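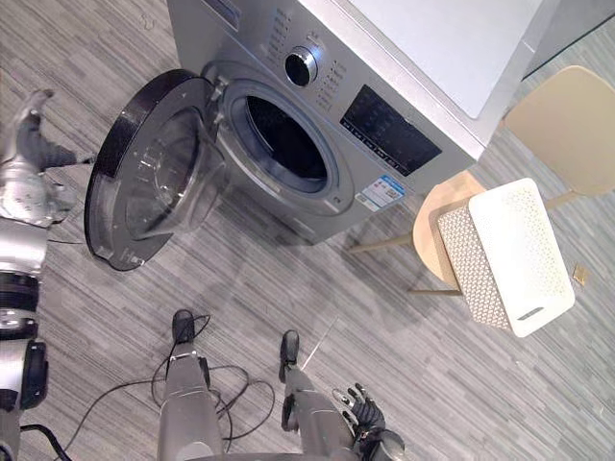
One reader of the first edition wrote in to ask why we test a hand for a whole afternoon before letting it near any clothes, when the clothes are what the robot is for. Fair question, and it got us to rewrite this section from top to bottom. The same reader wanted to know whether the two-finger gripper is still worth buying if you already own the five-finger hand. Our answer is in 4.6, and it may surprise you.

Section 4. Comparing Hands on the Laundry Task

This section walks you through a side-by-side test of the end effectors supported by the Grirkano controller. We love this part of the set-up. It is the first time you get to see the robot do something you would want done at home, and you learn more about your hands in one session than in a week of bench tests.

You will need:

Grirkano controller, software from April 1, 2022 or later
Skuritz multi-finger hand, left and right
Tostmont two-finger gripper with wrist adapter
Tsoukalas head camera, already calibrated (see Section 3)
A front-loading washing machine
A chair or low stand
A plastic laundry basket with open handle slots
Towels and socks, dry

Leave the washer unplugged and the water shut off for every test in this section. You only need the door and the drum.

4.1 Laying out the test area

1. Choose a hard, level floor. Vinyl planking is great. Thick rugs catch the feet and throw off the balance readings.

2. Stand the robot in front of the washer, a little off to one side, so that the door can swing its full arc without meeting a leg.

3. Put the chair beside the washer, on the robot's right. Set the basket on the seat with one handle slot facing the robot. A basket on the floor works too, but then you are testing the knees and the waist along with the hand, and the scores get muddy.

4. Measure from the floor to the rim of the basket and type the number into the Task Setup page. We use 60 cm in our own tests. You don't have to match it, but once you have picked a height, keep it for every hand.

5. Open the live view from the head camera. With the head tilted down you want the drum opening, the whole door and the whole basket in view at once. If the basket drops out on one side, move the chair first. Only change the head angle if moving the chair doesn't fix it.

6. Mark the position of the chair legs and the robot's feet with tape. You will thank yourself after the first hand swap!

Note: A silver or white washer can fool the auto exposure. If the inside of the drum comes out as a solid black disk in the live view, raise Exposure Bias one step at a time until the gasket shows clearly against the opening.

CAUTION: Check the cables before you power the legs. Any cable on the floor near the feet must have slack and must not be looped around an ankle. During the tests in this section the robot stands in place. Do not turn on walking mode with cables on the floor.

4.2 Fitting a hand

1. Press Park on the controller and wait for the arms to hang at the sides.

2. Turn off arm power. The wrist light goes out.

3. Loosen the collar, pull the old hand straight off, and push the new one on until it clicks. Don't twist it. The pins are sturdy but not that sturdy.

4. Tighten the collar by hand.

5. Clip the hand cable along the forearm. Leave a small loop at the wrist so it can turn fully both ways.

6. Turn arm power back on and pick the hand from the list. The Skuritz hand reports itself. The Tostmont gripper doesn't, so choose it by name.

7. Run Finger Check. Every joint should open, close and stop without a buzz.

If you see Error 141, the controller and the hand disagree about which side the hand is on. Nine times out of ten the left and right hands were swapped in the box. Power down, check the small L or R inside the collar, and try again.

4.3 Test A: the door

The door test is our favorite. A washer door is heavy, round and hinged on one side, and its rim gives a hand all sorts of places to go wrong.

1. Close the door until it rests against the latch without clicking.

2. Start the recorder.

3. Have the left hand reach for the rim on the side away from the hinge.

4. Pull the door to the fully open position and let go.

5. Wait for the door to stop moving, then push it back to the latch.

6. Repeat until the recorder tells you the set is complete. The default set is 41 cycles, which sounds like a lot but goes by quickly, and the later ones are where slipping starts to show.

Watch where the fingertips land. With the multi-finger hand, spread fingers along the rim do better than a tight hook, and the wrist stays much calmer. With the two-finger gripper you want one finger inside the rim and one outside, square to the edge. If the gripper comes in at an angle it will slide down the rim and the arm will chase it.

CAUTION: Keep your own fingers away from the hinge side. The arm is slow in this test but it does not know you are there.

Note: Set the grip force to Low for the first run. Glass bowls in washer doors are tough, but the plastic ring around them can scratch.

4.4 Test B: the basket

1. Leave the door fully open.

2. Place the empty basket on the chair and start the recorder.

3. Have the right hand reach into the handle slot, lift the basket clear of the seat, hold, and put it back.

4. Add one towel and repeat. Keep adding towels until the hand slips or the controller warns you about wrist load.

Basket sides with lots of small holes deserve a moment of your time here. The depth map from the head camera can turn a perforated wall into a speckled cloud, and the planner may then aim straight through it. Turn on Fill Small Gaps in the camera menu. The difference is huge, and it is the single setting we wish we had found sooner.

Don't pick up the basket by the thin wall with the two-finger gripper. It holds fine when empty and then bends the plastic as soon as there is weight in it. Use the slot.

CAUTION: Stop the test if the chair moves. A light chair can be dragged by the basket, and the robot will lean to follow.

4.5 Test C: in and out of the drum

1. Start with one towel in the basket.

2. Have the right hand take the towel and carry it to the drum opening.

3. Release it past the gasket. A towel hanging over the lip counts as a miss.

4. Bring it back out and return it to the basket.

5. Do the same with a sock.

The gasket is rubber and it grabs. If the hand stalls at the opening, the knuckles are rubbing, so lower the wrist a little and come in with the fingers together. The Skuritz hand needs this more than the Tostmont gripper does, being wider across the palm.

If the camera loses the cloth inside the drum, that's normal. The controller falls back on finger force to decide whether it is still holding something. You can see the force trace in the lower pane, and it makes wonderful viewing the first time a sock comes out by feel alone.

4.6 Reading the results

The recorder saves one file for each hand and each test. Open them together on the Compare page and look at slips, retries and total time, in that order. Time is tempting to look at first, but a fast hand that drops every third sock isn't one you will enjoy living with.

For what it's worth, the longest full session we have logged took 362 minutes, both hands, all three tests, on one taped floor. The Skuritz hand won the door and the basket. The Tostmont gripper won socks, and by a good margin, thanks to its narrow tips. So to return to our reader: yes, keep the gripper. Many owners fit it on the right and leave the multi-finger hand on the left for the door, and the controller is happy with a mixed pair as long as you rerun Finger Check.

Your numbers will differ with your washer, your basket and your cloth. Older hands slip more once the fingertip pads have gone shiny. We change ours every November, and the pads take a few minutes per hand.

4.7 Putting things away

1. Press Park.

2. Close the washer door by hand.

3. Turn off arm power, then leg power, with the robot hooked to its stand.

4. Wipe lint from the finger joints using a dry brush. No sprays.

5. Copy the result files off the controller before you update its software. Updates clear the recorder.

Leave the tape on the floor if you plan to test again. Section 5 uses the same layout with the head camera moved to the wrist.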